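Pinza manual Tondeo: puesta a punto, calibración y mantenimiento

Galería técnica. Taller de Plustton, enero

Esta página reúne el procedimiento que seguimos con la pinza manual Tondeo, la unidad portátil con la que se registran demostraciones de agarre para la célula de Grellico. La pinza no lleva motor: el operario la sostiene, acciona el gatillo y la electrónica guarda la apertura de los dedos junto con la imagen de la cámara. El texto está pensado para quien ya ha usado el equipo y tiene que devolverlo a servicio después de una revisión. Los valores corresponden a la carcasa gris de segunda serie; la primera serie lleva otro soporte de cámara y no admite los mismos desplazamientos.

Redacción: Smaranda Grecu. Revisión de las secciones de cámara y calibración: Wilfredo Tan.

Desmontaje y limpieza

La carcasa se abre por la parte inferior, con 8 tornillos de cabeza hexagonal. Los dos delanteros son más cortos y no deben intercambiarse con los demás: un tornillo largo en esa posición llega a tocar la guía lineal y la frena en el último tramo del cierre. Conviene dejarlos en una bandeja aparte.

La guía se limpia con paño sin pelusa y alcohol isopropílico. No se engrasa. En dos unidades devueltas por Grellico apareció grasa de litio en el carro, mezclada con polvo, y hubo que sustituir la pieza completa. Las gomas de los dedos se revisan a contraluz. Si hay grietas en la base se cambian las dos, aunque solo una esté dañada, para que la fuerza de contacto quede repartida.

Montaje de la cámara

El objetivo mira hacia delante por encima de la carcasa, de modo que el cuerpo de la pinza ocupa siempre la zona inferior de la imagen. Esa zona sirve de referencia: si tras el montaje se ve más carcasa de un lado que en el registro anterior, el soporte ha quedado girado. La corrección se hace aflojando los 2 tornillos laterales, nunca forzando el objetivo con la mano.

El cable USB sale por detrás y se fija con una brida a media altura. Una curva demasiado cerrada junto al conector provoca pérdidas de imagen intermitentes, difíciles de distinguir de un fallo de la tarjeta. Imelda Padilla propuso un conector acodado para la próxima serie; mientras tanto, se deja un bucle amplio y se comprueba moviendo la muñeca en los tres ejes con la grabación en marcha.

Calibración con marcadores

La calibración se hace entre dos personas: una sostiene la pinza y la otra presenta el cubo de marcadores, blanco y con un código cuadrado en blanco y negro distinto en cada cara. El cubo se inclina hasta que la cámara lee dos caras al mismo tiempo. Con una sola cara la solución es inestable, sobre todo en la estimación de profundidad, y el programa la descarta. 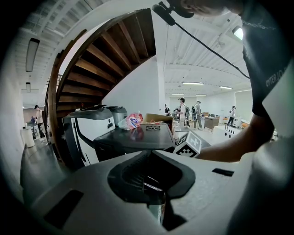 La secuencia completa consta de 90 capturas válidas. El cubo se desplaza despacio desde el centro hacia las esquinas, con una parada breve en cada posición. Los dedos de quien lo sujeta no pueden tapar los bordes de los códigos, y basta con que falte una esquina para que la cara no se detecte. Jerome Calimlim recomienda cogerlo por la arista trasera y girar la muñeca en lugar de cambiar de agarre a mitad de la secuencia.

La exposición se bloquea antes de empezar. Con exposición automática, una luminaria de techo dentro del campo de visión oscurece las caras del cubo y el umbral de binarización deja de ser fiable. Si el rechazo de capturas es alto en la parte superior de la imagen, se baja la ganancia y se repite solo ese sector.

Al terminar, el programa muestra el error de reproyección. Se acepta por debajo del límite fijado en la ficha de la unidad. Cuando se supera, el orden de comprobación es el siguiente: enfoque del objetivo, par de apriete del soporte, planitud de las caras del cubo. Los adhesivos de los marcadores se levantan con el calor y una burbuja pequeña basta para falsear la pose.

Comprobación de apertura

Con la cámara calibrada se verifica la lectura de apertura. Se cierra la pinza sobre galgas patrón, de menor a mayor, y se anota el valor del codificador en cada una. Después se repite en sentido inverso. Una diferencia constante entre ida y vuelta indica holgura en la transmisión del gatillo; una diferencia solo en los extremos apunta a los topes de goma.

El cero se guarda con los dedos en contacto y sin presión. Si se aprieta el gatillo al guardarlo, la goma se comprime y todas las aperturas posteriores salen desplazadas.

Intervalos de revisión

Cada 1.000 ciclos de gatillo: limpieza de guía, inspección de gomas y repetición de la comprobación de apertura.

Tras cualquier golpe o caída: calibración completa, aunque no haya daños a la vista.

Tras cambiar el cable o la tarjeta: prueba de grabación continua. La calibración se conserva si no se ha tocado el soporte.

Las hojas de registro las archiva Jennylyn Abella, ordenadas por número de serie de la unidad. Cada hoja debe llevar el error de reproyección, el valor de cero y las iniciales de las dos personas que hicieron la calibración. Las gomas y los topes se piden a Padilla con la referencia grabada en la cara interior de la pieza; la que figura en el embalaje corresponde al lote y no sirve para el pedido.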